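医疗装备与信息化论坛 > 手术机器人专区 > 制度与标准

主题：远程操作手术系统链路验收办法（讨论稿）征求意见

发表者：Harkska院区设备处
楼主

各位同行：

我院拟于六月启动两院区间远程操作手术系统的链路验收工作。主院区为Harkska，协作院区为Broltum，两地光缆路由长度800公里，操作平台由Nistier公司提供。现将验收办法中争议较多的条款摘录如下，请各单位结合自身情况提出意见。

第四条　链路往返时延以75毫秒为上限。连续监测期间，任一时段均值超过该上限的，判定为不合格。

第五条　主用链路与备用链路应由不同运营单位承载，切换过程中从端器械应保持原位，不得产生任何位移。

第七条　验收测试由设备处、信息中心、麻醉科、手术室共同参加，测试记录由设备处归档。

第九条　协作院区现场应配备具备独立完成该术式资质的医师，全程在手术间内值守。

其中第四条在院内讨论时意见不一。信息中心认为上限过宽，手术科室认为可以接受。请有实际验收经验的单位不吝赐教。

发表者：网络运维_北区
2楼

就第四条谈几点意见。

一、仅规定均值，不足以反映链路质量。均值合格而抖动较大的链路，在主从操作中的体验明显劣于时延略高但稳定的链路。建议增加抖动指标，并规定统计口径。

二、讨论稿未说明时延的测量端点。如仅测两端路由器之间的时延，则视频编解码、控制台处理、显示刷新等环节均未计入。我单位前期验收时即因端点约定不清，与厂方往来函件多次，延误了工期。

三、800公里的路由，纯传输时延本身并不高，75毫秒的上限留给中间设备的余量偏大，容易掩盖路由绕行问题。建议网络段单独设限，以30毫秒为宜。

发表者：腔镜中心秘书组
3楼

同意2楼关于测量端点的意见，对第三点持保留态度。

网络段单独设限，在技术上有其道理，但验收办法的使用者不限于信息部门。对手术科室而言，有意义的是从主端手部动作到主端看见器械响应的全程时延。若办法中并列多项指标，现场判定时容易出现一项合格、一项不合格而各执一词的情形。建议以全程时延作为唯一判定依据，网络段数据作为附录存档，供排查故障时查阅。

另，第九条建议补充值守医师的交接程序。现稿只写了“值守”，未写何种情形下由现场接管，以及由谁下达接管指令。

发表者：网络运维_北区
4楼

回复3楼：

全程时延作为唯一依据，则一旦超限，各方将首先争论责任归属，设备处手中没有分段数据可供裁定。附录存档不具约束力，厂方与运营单位均可不予认可。我仍坚持网络段应有独立限值，并写入正文。

至于判定时各执一词，可在办法中明确“任一项不合格即为不合格”，不存在解释空间。

发表者：Aebischer力反馈课题组
5楼

本课题组从事主从操作力触觉反馈研究，从另一角度补充意见。

讨论稿通篇以视觉回路为对象，未涉及力反馈回路。如Nistier平台在贵院的配置中启用了力反馈，则第四条需另行规定。力反馈回路对时延的敏感程度高于视觉回路，时延增大后，为保持系统稳定，控制器通常须加大阻尼或降低反馈增益，操作者会感到手感发黏，对组织软硬的分辨能力随之下降。在这种情况下，链路虽判定合格，力反馈功能实际上已不具备临床参考价值。

建议增加一条：启用力反馈功能的，应在验收时注明所用控制参数；参数变更后须重新验收。

发表者：Harkska院区设备处
6楼（楼主）

感谢各位。现就有关问题说明如下。

测量端点问题，确系讨论稿疏漏，将在修订稿中列明。分段限值与全程限值，院内拟采取并行方式，网络段是否取30毫秒，待与运营单位核实路由后确定。

力反馈功能目前未列入首批启用范围，5楼所提条款拟作为附则写入，留待后续启用时适用。

交接程序由医务处另行起草，不在本办法之内。

发表者：腔镜中心秘书组
7楼

回复6楼：

交接程序另行起草，我中心不持异议，但两份文件应同时施行。验收办法先行生效而交接程序尚未出台，容易使人误以为链路合格即可开展手术。建议在第九条中写明“未制定交接程序的，不得进入临床应用阶段”。

对并行方式仍有疑虑，但尊重贵院决定。

发表者：东部协作网_质控
8楼

第五条关于“不得产生任何位移”的表述，请斟酌。

机械系统在制动器抱闸瞬间存在微小位移属正常现象，“任何”二字使该条在实测中难以执行。建议由厂方提供制动位移的标称值，以不超过标称值为准，并由验收组在器械末端实测复核。

此外，切换测试不宜只在空载状态下进行。器械持线或与组织接触时，末端受力状态与空载不同，保持原位的能力应在该状态下另行确认。我单位的做法是将缝合操作列入测试科目，每次连续操作20分钟，其间由信息部门在不预先告知操作者的情况下触发切换，操作者事后填写感受记录。

缝合科目，仿皮肤组织垫：

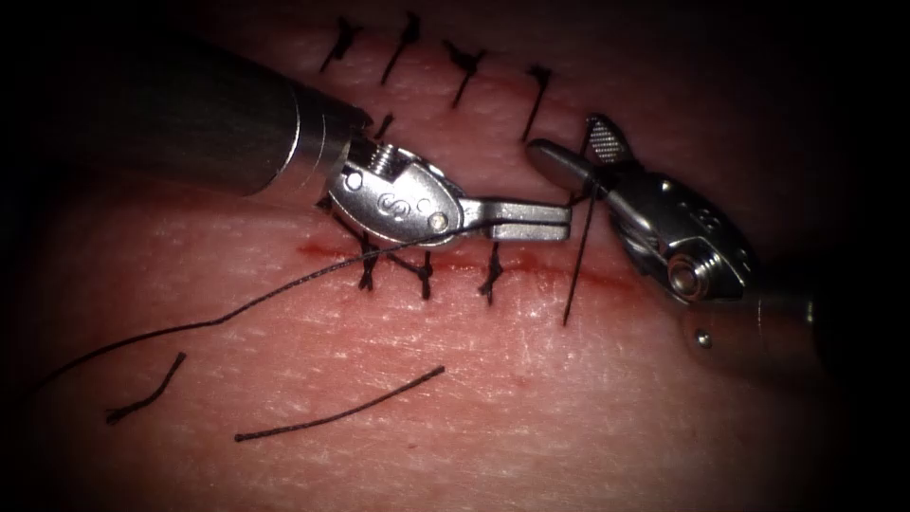
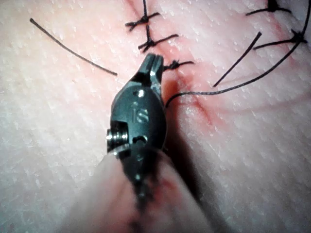
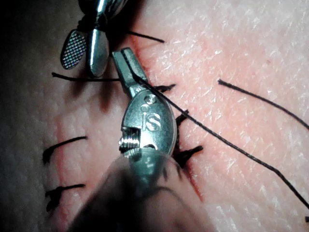
感受记录宜采用固定格式，由操作者在离开控制台后立即填写，不得事后补记。我单位初期采用自由填写，各医师用语差异较大，汇总时难以比较，后改为分级勾选并保留备注栏，情况有所改善。

监测数据与感受记录应使用同一时钟源。两端院区时钟未同步的，切换时刻无法与操作记录对应，该次测试应视为无效。

发表者：网络运维_北区
9楼

8楼关于时钟同步的意见十分必要，建议单列一条。

对“不预先告知操作者”的做法有不同看法。验收阶段的目的是检验链路，引入操作者的突发反应，会使结果混入人员因素。建议第一轮告知，第二轮不告知，两轮数据分别归档。

发表者：东部协作网_质控
10楼

回复9楼：

分两轮进行可以接受。但第一轮告知后，操作者往往会下意识放慢动作等待切换，感受记录的参考价值有限，归档时应予注明，判定应以第二轮为准。

发表者：Aebischer力反馈课题组
11楼

补充一点：组织垫材料的硬度批次间存在差异，如需比较不同测试日的结果，应登记材料批号。仅作切换测试而不作手感比较的，可不作此要求。

发表者：Harkska院区设备处
12楼（楼主）

各单位意见已汇总。修订稿拟作如下调整：

第四条　列明测量端点，增加抖动指标，全程时延仍以75毫秒为上限，网络段限值另定。

第五条　删去“任何”二字，改为不超过厂方标称制动位移，并增加持线状态下的切换测试。

新增条款　两端时钟同步要求；切换测试分两轮进行，分别归档。

第九条　采纳7楼建议文字。

关于以第二轮结果作为判定依据一节，信息中心尚有不同意见，需提交下次院内会议讨论。Broltum院区对备用链路的承载单位也尚未确认，第五条前半部分暂维持原文。修订稿形成后将在本帖更新，仍请各位继续提出意见。

发表者：腔镜中心秘书组
13楼

请一并明确抖动指标的统计时长。按分钟统计与按小时统计，结论可能相反。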